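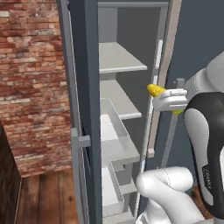 What happens to a kitchen job when a machine takes over the fetching and putting away?
The job gets cut up differently. Some tasks go, a few new ones show up (checking, restocking for the machine, clearing faults), and the pay and the title usually stay where they were until somebody complains.

Work and Machines, unit 5 notes
Nuanchan Hemmin
Bring these to section. Gaps are mine, will fill in class.

Where we left off
Warehouse reading, the Jayawardena chapter. Main point there: count tasks, leave job titles alone for now. A "picker" was doing a dozen things and the conveyor took two of them. Same method this week, smaller workplace.

The case: Prendley
Staff kitchen at Prendley, care home outside Gramcombe. 41 residents, three meals, snack trays at night. Kitchen crew is a cook, an assistant on each shift, and a floater who also does the dish room. Management is looking at a single arm for stocking the fridge, moving items between fridge and counter, setting bowls out. Project name is Plilia. At the stage we are reading about, it's all simulation - a home-type kitchen on a screen, household objects, short tasks. No arm at the home yet.

Keep that in mind for the whole unit. People's jobs were already being redrawn while the arm existed only as renderings. The shift plan went up on the board in March.

Task list, as the assistants gave it
Put delivery away
Pull items for next meal
Set out bowls and plates
Check dates, toss what's old
Portion
Wipe down as you go
Answer the hatch (residents, nurses, families)
Notice when someone isn't eating

The last one is on nobody's job description. Came up in every interview. Underline it.

Management's list had the first three and portioning. That's the list that went to the project people. So the question of what to automate was half settled by who wrote the list. Compare with the time-study material from unit 2, same problem, older clothes.
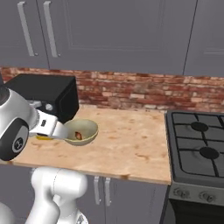

Counter task in simulation: arm beside a bowl with a small brown food item in it.

What counts as one task
Project side talks in short pieces. Reach, grip, move, let go. Each piece can be scored. An assistant doesn't work in pieces like that. She has the fridge door open with her hip, is pulling the milk, sees the yogurt is nearly out, tells the cook over her shoulder. Four things at once and two of them are talking.

So when a report says a task is "covered", ask: which piece of it? Putting an item on a shelf is covered. Knowing the shelf is wrong for that item because the night nurse only looks at eye level, that's local knowledge and it sits with the crew. Some of it can be written down. Most never is, becuase there was no need.

Term for the exam: residual tasks. What is left for the person after the machine's share comes out. Two kinds -
(a) hard leftovers: odd shapes, spills, split bags, anything that needs judgment
(b) thin leftovers: standing by, watching, pressing resume

Crew at Prendley were fine with (a), worried about (b). One assistant: "I don't want to be the person who watches it put corn away." Keep this quote, useful for the essay. 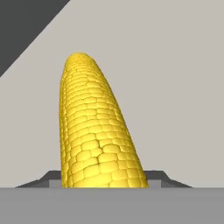 Pace is the other half. A person speeds up before lunch and slows down after. The draft plan assumed a flat pace all day with the arm working through the quiet hours, 2 pm to 4 pm especially. Sounds good. But the quiet hours were when assistants sat down, ate, did the date check, and chatted with whoever came by the hatch. If the arm is restocking then, someone has to be near it then. Break moves. Nobody had drawn the break on the plan at all so it didn't look like anything was lost.

Draw the day as two strips in your notebook, one before, one after. Mark breaks. Mark who is within talking distance of whom.

Space
Kitchens get laid out for human reach. Fridge door swings into the aisle, counter runs along the wall, stove at the end. Put an arm in and the aisle belongs to two users. Questions the crew raised:
who has right of way when the fridge is open
does it stop when a person walks in, and who starts it again
where does the cart go
can I still get to the stove with a full pot

Management read these as safety questions and sent them to the safety person. They are partly that. They're also about who is in charge of the room. The cook currently says "behind" and people move. Think about what replaces "behind".

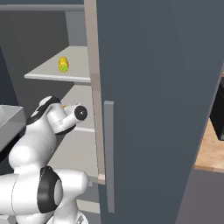 Fridge task, simulated. Door open, arm reaching in, corn cob on the upper shelf.

Why the fridge matters more than it looks
Fridge order is how the shifts talk to each other. Morning crew leaves the lunch things in front, evening crew reads that and knows where things stand. No note needed. If the arm decides the order, somebody has to tell the arm, and that somebody needs to know how, and to have time to do it. At Prendley the plan gave this to the cook. No hours added. The cook noticed.

Training: the draft had 24 hours for the cook and none for the floater, who is the one alone in the kitchen at night. Discuss.

Money, briefly
Don't spend long on this in section. Budget line for aisle changes and new shelf bins was 700 dollars. The crew laughed at it. Labor savings in the plan came from dropping the floater's morning overlap. Overlap is when handover happens. You see where this goes.

Three positions in the reading
Replacement: the arm takes over, jobs drop. Weak fit here, too few people to start with.
Relief: arm takes the bending and lifting, people keep the rest. The cook's view on good days, and there's a real case for it, two of the crew have bad backs.
Rearrangement: same headcount, different day. Strongest fit in my opinion but argue with me.

Watch for writers who slide from relief to rearrangement without saying so.

For section
1. Take the assistants' list. Mark each line covered, partly, or not. Say who you think should get to do the marking.
2. Write half a page on the 2 to 4 pm stretch from the floater's side.
3. When should the crew have been shown the simulation? Before the task list went in, or after? What would they of changed?
4. Pick a job you have had. Find the thing in it that wasn't written down anywhere.

Essay topic goes out next week. Late ones go in the box outside my office, do not email them.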